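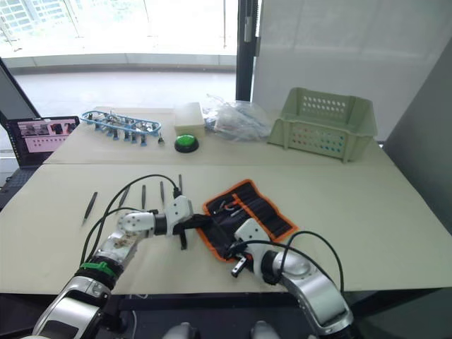 Two-arm cell at Lollgate, tool pouch job.

Equipment planner wanted, part time, Datero

We have two arms on one table and money for more. What we dont have is a person to sit down and work out what to buy, when, and what it costs to keep running. That's the job.

Background, quick. Lollgate is our bench project: small hand tools, tweezers, pouches, racks, packing and sorting. Phase two starts in November. Budget has to be locked well before then and right now it's a spreadsheet with 143 lines, half of them with no price.

What you'd do:
- clean up the list, get real quotes (grippers, spare fingers, cables, tables, baskets, bins)
- compare buying vs leasing for the next set of arms. Halik has sent an offer, Barbier hasn't yet, chase them
- plan for wear. Cables and finger parts especially, we never budget enough for those
- floor plan for the extra tables, power, storage
- short written report to Abena Acheampong every month. Two pages, no slides

You need:
- some years buying equipment for a lab, shop or small plant
- comfortable calling suppliers and saying no
- spreadsheets, obviously
- robot experience nice to have, not required. You'll pick it up. Reading a spec sheet is required

Hours: 780 total over the contract, spread how you like, but be on site for deliveries. Pay is $38 an hour. Contract runs nine months, could be extended if phase three gets approved (no promises).

To apply: one page on a purchase you planned that went wrong and what it cost, plus resume. No cover letter. Send to Abena at the Datero front office, put ref 177 in the subject line so it doesnt get lost. Applications without the ref may sit a while.

Posted Jan 21, 2023. Open untill filled. Calls with shortlisted people first, then a half day on site, paid.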